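Grelard Tidy Pack for the Sarkach two-finger gripper

A simulated floor, a parallel-jaw gripper and the sort of clutter that turns up when a household stops trying. The Tidy Pack lets you practise picking things up before you let a real arm loose on anything you're fond of. Framed pictures are included – flat on the floor, at an angle, as in life.

Scenes load in the Krasniqi viewer with the wrist view on by default. Jaw opening, approach height and floor colour can all be changed. The floor comes in taupe unless you object.
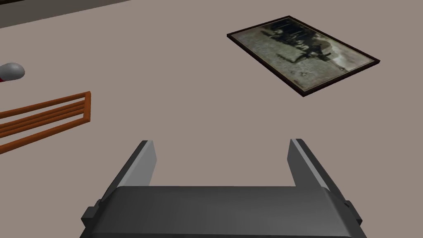 IN THE BOX (THERE IS NO BOX)

Download only. You get 590 scenes, 4 gripper presets and a manual that has been read by at least one person. Slatted racks are graded "awkward" and are best left until your grasp planner has had some success elsewhere.

Licence covers 3 machines. Order code 1802. Josis users need the separate adapter, sold on its own page at a price we consider fair.

No refunds after download – broken virtual ornaments included.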